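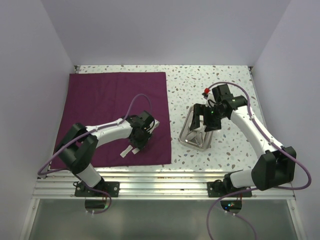

How to Fold Cloth Napkins Flat Enough to Stack

I keep a drawer of dinner napkins that used to spring open like a jack-in-the-box every time I reached for one, and it took me an embarrassingly long time to work out that the trouble was in how I laid them down before I ever made a fold. So let's start there, with the laying down, and take our time about it.

Clear yourself a smooth surface a good bit bigger than the napkin. A kitchen table is fine, and so is a counter. If your table has a rough or grooved top, put a wipe-clean cover over it first (mine is an Edullow one that I bought in May, and I love it more than is reasonable for a table cover).

Spread the napkin out square to the table. Mine are 16 inches on a side, but anything up to a big 20-incher folds the same way. Put one palm in the middle and sweep outward to each edge, going gently over the hem so you don't stretch it. A few soft creases can stay. If they're the deep kind from the bottom of the laundry pile, run a warm iron over them, then let the cloth cool before you go on. 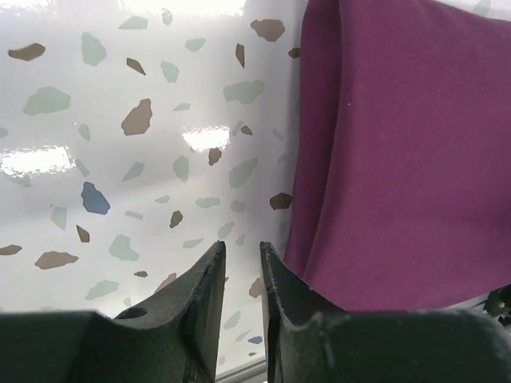

Magenta cloth beside a terrazzo-pattern surface.

Now for the folding itself, which goes quickly once you've done a couple:

1. Bring the bottom edge up to the top edge. Match the corners first and let the middle follow along.

2. Smooth from the fold toward the open edges, pushing the air out as you go.

3. Bring the left side over to the right, corners together again, and smooth once more. You should have a neat square.

4. For a narrow drawer, fold it one more time into a rectangle and press down along the thick side with your forearm. It feels silly and it works beautifully!

Stack them with the folded sides all facing you, so you can lift one off without dragging its neighbors along. I keep mine in piles of six, which suits my drawer. Heavier linen wants shorter piles, and slippery polyester will wander whatever you do, so a shallow box helps.

If the corners won't meet, the napkin has probably shrunk unevenly in the wash. Tug it lightly on the diagonal while it's still damp and try again after it dries.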